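4. Setting Up the Stumby Pocket Tachometer

The Stumby reads shaft and wheel speed without touching the part. It fits 1/10 and 1/8 scale cars and most model airplane engines.

1. Slide the battery door off and insert 2 AAA cells. Match the + and – marks.
2. Hold MODE until the display shows SET.
3. Press UP or DOWN to pick the number of blades or marks per turn. For a wheel with one strip of tape, choose 1.
4. Press MODE again to save.
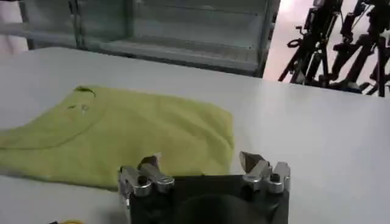

5. Stick the reflective tape on a clean, dry part of the wheel or flywheel. Press it down hard at both ends.
6. Aim the sensor at the tape from one to three inches away and hold the button until the reading settles.

Note: Readings below 400 rpm update slowly – allow a few seconds. If the display flashes 1241, the sensor is picking up shop lighting. Shade the part and try again.

CAUTION: Keep fingers, sleeves and cords clear of spinning parts. Never stand in line with a propeller.

Replacement tape is sold as part no. 377 by Cliltel dealers.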